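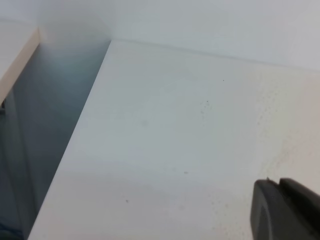
Small bathroom reset, gap next to the shelf and other annoyances

plurkum_pat
Posted in Cleaning & Tidying, October

OK so I gave myself 20 minutes last night to do the bathroom and of course it turned into 2 hours. I cleared off the white shelf board, wiped it, and then got totally stuck on the gap beside it. Everything falls down there! Cotton swabs, caps, one earring. Do you all fill gaps like that or just live with it?

Then I moved on to the basin, and now I have a cloth question too.

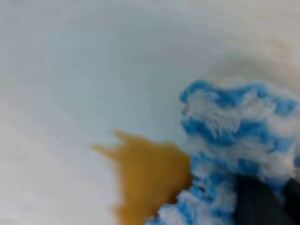
Blue and white stripy cloth vs. the orange-brown blob

I love these fluffy cloths (8 in a pack from Skaselik) but am I just smearing stuff around with them?

kong69
Yes you are, sorry. Fluffy is for dust. Get a flat weave one for anything sticky.

rakow_mama
Disagree with kong!! I've used the fluffy kind on my sink for years. Scrape the blob up first with an old plastic card, then go in with the cloth and warm water. Cold just drags it.

kong69
And then you're picking goo out of the loops for a week. No thanks.

rakow_mama
That's what the washing machine is for lol. Skip the fabric softener though.

tidyish
Back to the gap, I'd leave it open. I closed mine up with foam strip and water got behind it, smelled awful by spring. A yardstick with tape on the end gets most things out.

plurkum_pat
Yardstick it is, I want that earring back. Trying the card on the blob tonight around 8, will report.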